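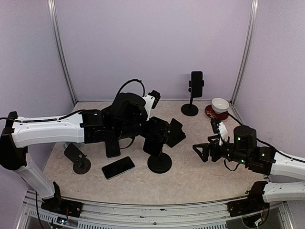 My grandmother kept a sourdough starter in a pickle jar for 36 years, and I killed it in four days. I'd gone away for a long weekend, left it on the windowsill in a June heat wave, and came home to something pink. Pink means the trash. I cried a little, then I bought a bag of rye flour and started over.

That was how I ended up in the back room of a bakery called Tang, over in Westard, on a class with a waiting list of 88 people (I got in on a cancellation!). I figured we'd be kneading by ten. Mostly we sniffed things. Yogurt, green apple, nail polish, old gym sock - you learn to tell a hungry starter from a sick one with your eyes shut, and I was terrible at it until after lunch.

My new one lives in the fridge door now and gets fed on Sundays, equal weights of flour and water, whatever flour is open. I bake with it maybe twice a month. The loaves are flatter than my grandmother's and I eat them anyway, usually with too much butter. 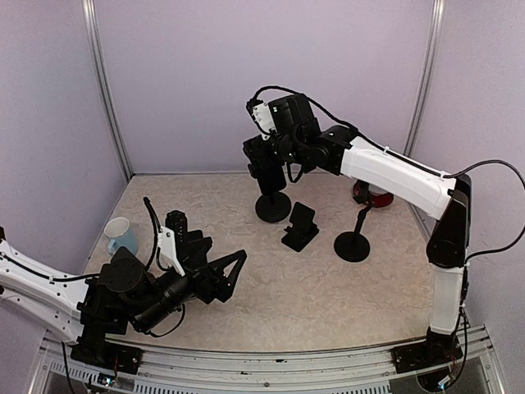
Sheena Lennox thinks the fridge is a mistake and told me so over the phone, at length. Hers stays on the counter and gets fed every morning before coffee, and she says the cold makes it lazy and sour. I like sour. We've agreed to swap a spoonful of each next time she drives down, and I still have to find a jar with a lid that fits.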